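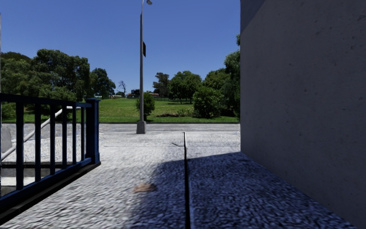 *Paved walkway leading out to the road and the grass, clear blue sky.*

**Ticket 646 - Andden face mask, charity edition: donation not showing at checkout**

Status: open, waiting on Jurerard

Tue 17 December

Right, I'm picking this one up again as it's landed back in my queue. Quick recap for whoever reads it next! We sell the limited Andden clay mask (the lilac jar, not the everyday white one) and part of each sale is meant to go to the hospice appeal. The product page says so in big letters. The order confirmation email should say so too, with the amount given, and for a chunk of customers that line is just blank. It says "Thank you, your mask has raised" and then nothing at all, which looks dreadful.

**What I tried first**

Bought one myself on the shop laptop. Worked fine, amount shown, lovely email. Bought another on my phone and got the blank. I got quite excited and decided it was a phone problem, so I cleared everything, tried again on the phone, and this time it worked. So much for that.

Then I went through the orders by hand with a cup of tea. Orders with only the mask in them are fine. Orders with the mask and the Zuvberg hand cream are fine as well. The blank ones all have the gift set in them - the box with the mask, the little brush and the Hordiienko lip balm. My first phone order was the gift set and I'd completely forgotten (sorry).

**Cause, I think**

The gift set has its own product code, and the donation rule is tied to the code for the single jar. The rule looks at the basket, can't find the jar, and gives up without an error. The set was added in June, before the charity edition existed, and when we swapped the lilac jar into it we only changed the words and the price.

**What I've done**

- Added the gift set code to the donation rule on the test shop.
- Placed 2 test orders, one with the set alone and one with the set plus a single jar.
- The set alone now shows the right amount.
- The set plus a jar shows the amount for one mask when it should be for both. Grr.

**Still to sort**

The mixed basket. I've asked Jurerard whether their donation add-on can count each matching item or if it stops at the first one it finds. I've sent them orders 47 and 48 from the test shop so they can see the difference side by side. Please don't switch the new rule on in the live shop until they've answered, I'd hate to swap a blank for a wrong number.

The money side needs a look too. The monthly total for the appeal comes from the same rule, so I'm fairly sure the gift sets have been missed out of that as well. I've pulled a list of every set sold with the lilac jar and saved it in the shared folder, under "mask set orders", so accounts can top up the payment.

For customers who write in meanwhile, I've put a short reply in the saved answers called "mask donation blank". It says sorry, the email missed a line, and we're going back over the orders to make sure the donation is included. Have a read and change it if it sounds too much like me!

Leaving this open and setting it to remind me when Jurerard reply.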